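Visit report: the open day at Hurnville, 9 Feb 2024

Our company packs and tests small kitchen and laboratory glass. We have one building, two shifts and a budget which must be signed before the summer. In the plan for next year there is a line called "handling cell". Until now it was only a line, with a number beside it that came from a brochure. My task was to go to the open day of the Kasgate center in Hurnville and come home with a better number.

I write this report for my colleagues in purchasing, but I was asked to put it on the page of our association too, so that other small firms can use it. I took out our own prices.

Arriving and registration

The center is behind the old grain station, and the bus stops on the wrong side of the rail line. If you go with a taxi, say "Kasgate, gate 2", otherwise you will be brought to the warehouse. Registration was quick. We received a badge, a paper map and a coupon for soup. The hall is larger than it looks from the street and it is well heated, which I was glad of in February.

The morning started with a talk of one hour about leasing. I will return to this below. After the talk the visitors were divided by color of badge. My group was green and began with the grippers.

The handling room

I expected big yellow machines behind fences. What we saw first were table-size stations with small arms, where the staff try out tasks that customers send to them. This was more useful for me, as our parts are light and our problem is the grip and the seeing of the part, and the lifting is easy.

At one station the gripper was of the type with two fingers, made of aluminum links, with dark pointed tips. It stood open over a white table, in front of a big round glass dish. In the dish lay something pale and beige, oval, and it was the only part of the arrangement that one could find immediately. The glass itself I had to search for with my eyes. I could follow the rim only as a thin gray line, and on the right side there was a strong reflection of the light. 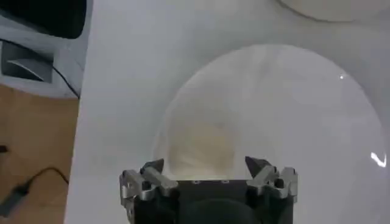
Get them to try it with your own glass before you sign anything, Akard wrote to me when I sent this photo in the evening, and ask who pays for the lamps. Our first offer had the arm, the gripper and the camera in it, and no word on the lighting or the table. We bought a dark table cover and new lamps afterwards from the maintenance money, and the maintenance people still remember it.

I found this remark so practical that I changed my list of questions the same night. A transparent part on a white table is exactly our situation on line 3. We chose white tables for cleanliness and it was never a question for a human worker. For the camera it can be a cost, and the cost is not in the brochure. I now want to have table surface and lighting as separate lines in every offer.

I also looked at the fingertips for a long time. At our place the parts are of many diameters, so we would need more than one set of tips. The guide told us that tips are treated as wearing parts and are not under the warranty. The price of a set is small compared with the arm, but it comes again and again, so it belongs to the yearly operating costs. In our draft it is nowhere.

The talk about leasing

The speaker compared three ways: to buy, to lease, and to rent by the month with an option to buy. The slides were going fast and I could not copy all. My notes say the following.

Buying is the cheapest over the whole life of the cell, if the product does not change. Our product changes.

Leasing normally covers the arm and the controller. Gripper, tips, table, cables and guarding are often outside the contract. One must read the annex.

The monthly rent looks expensive, but installation and removal are inside the price. For a test of 2 months it can be the right choice, and part of the rent is returned if you buy later.

Somebody asked how many cycles a fair acceptance test should have. The speaker proposed 1,000 cycles with the parts of the customer, with the light of the customer, during a normal shift. He said that a smaller number shows only that the cell can run on a good day. I will put this number in our request for offers.

The Juhász stand

In the foyer there were tables of the suppliers. Most had candy and catalogs. The Juhász stand had a printed planning form, and I recommend it even if you do not buy from them. It asks for things which we forgot: floor space for opening the doors of the cabinet, where the cables will go, compressed air or not, who is trained and who replaces this person in vacation. It asks also for the height of the working table. We have tables of two heights and I must measure them.

I did not like that they could not give me a delivery time. They promised to send it by mail.

What I would do differently

I would bring samples. Several visitors came with a box of their own parts and could speak to the engineers in the afternoon with the part in the hand. I had only a drawing, and with a drawing the discussion stays general. The engineers were patient and spoke slowly with me, for which I thank them.

The soup was finished at one o'clock. Go early.

Next steps for us

The request for offers will be written again, with separate lines for arm, gripper, spare tips, table surface, lighting, cabling, training and acceptance test. We will send a box with our clear dishes, the smallest and the largest, to Kasgate and to one more supplier. The budget line stays open until both have answered, and I asked for a reserve on it for the lamps.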